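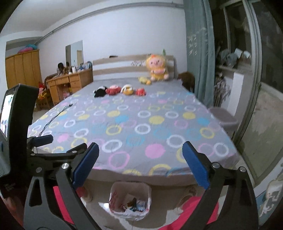
## Gripper keeps dropping round plushies, club project due end of January

**Selina Rainer**

Doing the tidy-the-bed task for robotics club at Hundton. Hand-held gripper, blue pads on both jaws. Four small plush toys in a row on the sheet, have to pick each one up and put it in a box. Crab one is fine, claws give you something to grab. The rounder ones just squirt out when I close the jaws. Tried squeezing harder, made it worse. Any ideas befor I redo all the recordings?

**Gion Bachmann**

You're closing too high up. Go lower, get the pads past the widest bit, then close slow. Press down into the matress a little, it gives. We had 6 drops in one evening, down to 2 after that. Also wipe the pads, fluff builds up. And move that cable off the sheet, it'll snag sooner or later.

**Konrad Danzer**

just use the big yellow one, easier to see

**Alois Hämmerli**

What Gion said. Check the pivot bolts too, ours worked loose and one jaw was lagging teh other. Don't bin your old recordings, our club lead wanted the failed ones as well. Ask yours first.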